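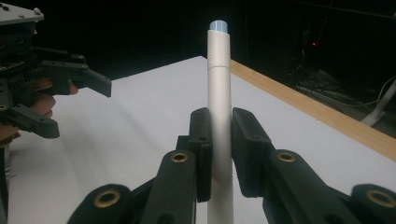 Print | E-mail

Gararum syrup, warm shelf and cool shelf
Onwood notebook, June, started 8:40 a.m.

Picking up where I left off before the incubator acted up. For anyone reading along who hasn't followed the earlier pages, I'm trying to find out how well the Gararum cough syrup holds up once a bottle has been opened and left where people really leave it, which in most homes is a kitchen cupboard near the stove. The folks at the Nikzad clinic keep hearing from patients that the last third of the bottle "tastes different," and they'd like to know whether the active ingredient is dropping or whether it's only the flavoring giving up. I'd like to know too! My own grandmother kept cough syrup until the label fell off.

The bottles are the 200 mL size, same lot, opened at the start and then opened again every morning for a count of thirty with a spoonful poured off, the way a person with a cough would do it. One group lives on the cool shelf and the other on the warm shelf. I swapped the two warm trays front to back this morning, as the back of that incubator has always run a little hotter than the door side and I don't trust the little fan in it.

Samples pulled at 9:15. Syrup is miserable stuff to pipette (I say this every time and I'll say it again next time), so I went back to weighing it. Tare the flask, let the syrup run down the wall, wait, weigh, and only then add the diluent. The first warm sample weighed out at 1270 mg, a touch more than I wanted, but I kept it and wrote the real weight on the sheet. Please don't round these on the summary page. I did that in the spring and it cost me an afternoon of hunting for a drift that wasn't there.

Clinden sent the new diluent and it went fine. The old bottle had gone a bit hazy, so I ran one sample in both, old and new, and the peaks lie right on top of each other. I'm happy to switch and have poured the old one into the waste carboy.

First look at the chromatograms before lunch. Cool shelf looks like day one, nothing to report, a nice flat dull line. Warm shelf has the main peak just where it should be, and then a small shoulder coming in ahead of it which wasn't there at the last pull. I'm not going to name it yet. It could be a breakdown product, it could be the cherry flavor, and it could very well be me not rinsing the needle long enough after the sugar. I've put a blank between each pair of injections for the afternoon run and doubled the rinse. 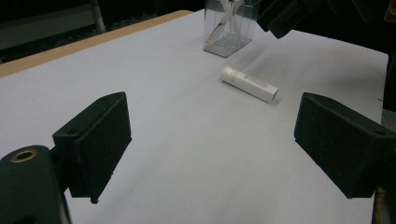
The other half of the job is the plain looking-at-it test, and I've come around to thinking it deserves as much care as the instrument. Sugar crystals under the cap, a ring at the neck, dark specks, a change in color, those are the things a patient will notice long before any of us sees a peak move. I'd been holding the bottles up to the window, which is a different test at nine in the morning than it is at four. A white surface is much kinder to the eye for anything dark, and the photo makes the case well enough: the black fingers stand right out against the white tabletop, and even the narrow shadow under the point of the left one is easy to pick up. So from now on I pour a thin layer into a clear dish, set it on white, and look straight down, then do it again over black for the pale crystals, which vanish completely on white.

Did all of the bottles this way after lunch. Cool shelf clear. On the warm shelf I found crystals at the neck in 2 bottles, both from the front tray, and I'm a little puzzled by that, because I would have bet on the back one. It may be how I wiped the caps. I wiped the back tray with a damp tissue and can't remember doing the same for the front, and it isn't on yesterday's page either, so that's my fault. Everything gets wiped from here on.

Color is harder. To me the warm ones look a shade browner, but I knew which ones they were, so my opinion isn't worth much. Will ask somebody who doesn't know the shelves to line them up light to dark.

3:50 p.m. Afternoon run finished. Blanks are clean, so it isn't carryover, and the shoulder is still there in the warm samples. Flavoring on its own, in diluent, is the next thing to inject. I have a little left in the small amber vial in the fridge door, and if it has gone off I'll ask Nikzad whether they can get more from the maker.

To do: flavor-only injection, flip the warm trays again, order needle wash, put a second thermometer on the door side of the incubator. Dishes are soaking in the left sink, please leave them.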